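Drallell Hand-Held Demonstration Gripper

Darnero supplies the Drallell gripper to laboratories and integrators that teach manipulation tasks by hand. The operator holds the tool, performs the task directly, and records each attempt for later training. No robot arm is required on site, and sessions may be held indoors or outdoors.

The tool has two opposing fingers with ribbed magenta pads mounted on pale rigid bodies. The pads yield around curved objects such as bottles and cups.
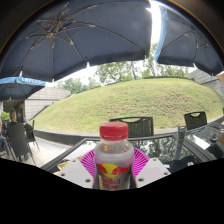 Drallell gripper with a capped plastic bottle between the ribbed fingers.

Each unit ships with 2 spare pads, a carrying case, and a license for Uvis, the recording and review software. Uvis divides a session into separate attempts and allows the operator to discard any that should not be used. The tool weighs 510 grams. New operators complete a training course of 5 short lessons, prepared by Colleen Paquette of the Darnero applications office.

For tabletop work, Darnero recommends that every attempt begin with the fingers open and the object standing clear between them. Glass and other reflective surfaces are acceptable. Starting positions should be varied from one attempt to the next.
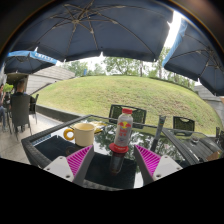
Can demonstrations recorded with the Drallell be used on a different robot arm?
Recordings may be used with any arm fitted with the matching Drallell end fingers, which are sold separately.

Orders are shipped within 7 working days. Requests for quotations should be addressed to Ginette Bélanger, Customer Accounts, Darnero.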